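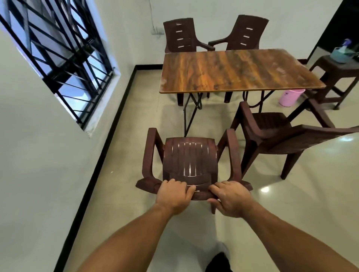

6.3 Recovering from a Grip Hold Fault (code 9)

The Morum arm assembly is good at taking hold of furniture. It is less gifted at letting go. When the grip sensor and the wrist sensor disagree for more than 3 seconds, the controller locks the fingers at their last position and displays code 9. The manual for the previous model called this "a protective pause." You will have other names for it.

CAUTION: Do not pull a chair out of locked fingers. The chair usually wins, and the finger tendons are not covered by warranty.

1. Press the yellow HOLD button on the chest panel. The base stops. The arms stay where they are.

2. Check that the chair has all its legs on the floor. If it is tilted, have a second person support it before you go on.

3. Open the Pruvar console and select Arms > Release > Slow. Do not select Fast. Fast is for the test bench.

4. Wait for both hands to report OPEN. The left hand reports first. This is normal and has been on the fix list since October.

5. Move the chair at least 300 mm clear of the fingers.

6. Select Clear Fault, then Home Arms. Stand back while the arms home. They take the shortest route, and they do not ask who is in it.

Note: If only one hand opens, repeat step 3 for the other hand. After 2 failed attempts, switch off at the main breaker and use the hand crank (section 8).

Note: Shiny molded plastic sets off code 9 more than any other surface. The fingers slip slightly, the wrist feels nothing, and an argument begins. Setting Grip Profile to SMOOTH before a chair task prevents most of it.

Log every code 9 in the Kanau fault sheet, including the ones you fixed by switching everything off and on. Līga Jaunzems in support reads the sheets and can tell from the timestamps anyway.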